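4. What the little oven does to the bench

4.1 The top is a shelf

When Kha Kim and I started the Wandow visits, I thought I was going to be writing about cooking. I had a page of questions ready on what people put in their countertop ovens, how often, and whether they still turned on the big one. The answers were fine (lots of toast, lots of leftover pizza, one very committed maker of baked apples) but they were also what you'd guess. My notes kept sliding off the food and onto the bench. By the end we had 17 households and more than 2,000 lines of notes, and far too many of mine begin with the words "on top of".

The small oven has a flat metal lid and it sits at a handy height, so it gets used as a shelf. Every manual I read that February said to keep the top clear, and I don't think I met one household that had taken this to heart. People told us they knew the rule and then reached past the bread to show us the oven. One woman had a system where the bread came off before she turned the dial and went back on when the metal felt cool to her wrist. She'd never described it to anyone before and was a bit surprised to hear herself do it.

What goes up there tends to be light, and it tends to have a rim. Bowls are the favourite by a mile. I asked why a bowl and mostly got a shrug, but Liam Bloxham, who read an early draft of this section, pointed out that a bowl can be lifted off in one go with everything still in it. I think he's right. You can clear a bowl with one hand while the other is holding a tray of something. Try that with four lemons and a set of keys! The neighbouring appliances get the same treatment, only flatter: boards, trays, the odd magazine. Figure 4 has both habits side by side, with a shallow bowl on the oven and a flat wooden board or tray lying on the white appliance behind it.

Figure 4. Appliance tops as storage, with the drawer beside the toaster oven pulled open.
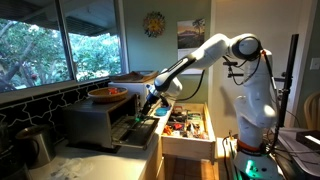
4.2 The drawer next door

I've gone back and forth on whether the drawer belongs in a section about the oven. Kha says it does, and she did the coding, so in it goes.

Her argument runs like this. Once an oven has been parked on a stretch of bench, the nearest drawer changes its job. It used to be cutlery, or tea towels, or whatever the kitchen's builder had in mind. Now it's the drawer you can reach while you're standing at the oven waiting, and it fills up with packets. The drawer in Figure 4 is a good typical one, with red and orange packages and dark utensils and all sorts of odds and ends packed in tight, and still a rough idea of compartments holding it together. We heard "junk drawer" a lot, usually with an apology, and I'd like to retire the apology. When we asked people to find a particular thing in theirs, they went more or less straight to it.

In the Skiltamier sheets (Skiltamier was our pilot, seven households, all people we could reach by bus) we'd lumped the whole drawer under one code, "misc". That was a mistake and it was mine. For the main round Kha split it into things used at the oven, things used within arm's reach of the oven, and things that were simply there. The third group was the biggest, as you'd expect, but the first was a lot bigger than I'd have bet on. There's more in the appendix on how she handled items that could go either way - the string, for one, took up a whole afternoon.

A small point about open drawers and open doors. The oven door drops forward and the drawer comes forward too, and when they're next to each other on the same run of bench there's only so much room for a person's hips. Couples who cooked together had firm views about this. The usual fix was a step to the left, done without looking, and in one house it was done so neatly that I had to ask them to do it again slowly.

4.3 How far forward things come

Bench depth is the measurement everybody skips. The oven itself has a depth, which is printed on the carton, and people do check it against their bench before they buy. The trouble comes with the door down and the rack out. The working depth is a different number altogether, and I haven't seen it printed on a carton yet.

For each household we noted where the front of the rack ended up when it was pulled to the position the cook liked best. We left the word "best" up to them. Some barely moved the rack and went in with tongs. Others liked the whole thing well out so they could see what was happening, and that's the arrangement in Figure 5, where the rack and tray come out over the lowered door towards the front edge of the bench. On a bench with a window behind it, as in this kitchen, there's another thing going on. Nobody wants to block the light, so the appliances line up along the back and stay low, and the oven ends up shoulder to shoulder with the microwave.

That pairing of oven and microwave was so common that we gave it its own row. The two compete for the same jobs, and you'd think a kitchen would put one at each end, but people like them together. "That's where the heating happens," as one man in the Furnival units put it. He'd moved house twice in 18 months and had rebuilt the same pair in the same order both times, oven on the left.

Figure 5. Toaster oven with the door down and the rack forward, microwave to its right. 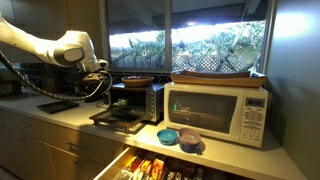
4.4 Wear, marks and what gets wiped

I'd promised myself I wouldn't write about cleaning, mainly because people tidy before a visit and then you're writing about the visit. But the marks on a small oven are hard to hide and I found them too useful to leave out.

We used the Getodex sheet for this, which Liam had put together for an older project on kettles and which needed only a bit of bending. It asks you to go over an appliance surface by surface and say whether it looks wiped, marked or built up. On kettles it's a two-minute job. On ovens it took a good deal longer, and the door was where the time went, since it has an inside, an outside and a rim all round that belongs to neither. We ended up adding a line just for the rim.

Figure 6. The open door and rack from close in, controls at the left. 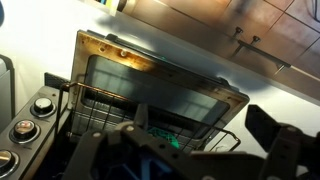 Kha and I disagreed about the rim for weeks. She wanted it scored with the glass, on the grounds that a person wiping one is going to wipe the other. I thought people stopped at the glass. The door in Figure 6 is the one I kept bringing up, because there's brownish discolouration all along one edge of the steel frame, the sort of thing that looks like grease, while the dark window next to it is still giving back the light in bands. Kha's reply was that glass reflects whether or not it's been looked after, and that one door isn't a pattern. Fair enough. So we scored the two separately and then looked at how often they matched, and the short version is that they matched less often than she'd hoped and more often than I had. The screws and fasteners in the frame didn't help either of us. A cloth has to go round every one of them, and several people told us they just don't bother with that bit.

Knobs were easier. They get touched each time the oven is used, often by a hand that's just been in the butter, and cooks noticed when they felt tacky well before they noticed anything on the door. We'd hear about a sticky knob without asking. I've put the knob scores with the handle scores in the next table, where they sit more comfortably, and the racks get a table of their own because half the households washed theirs in the sink and the other half looked at me as though I'd suggested washing the bench drawers.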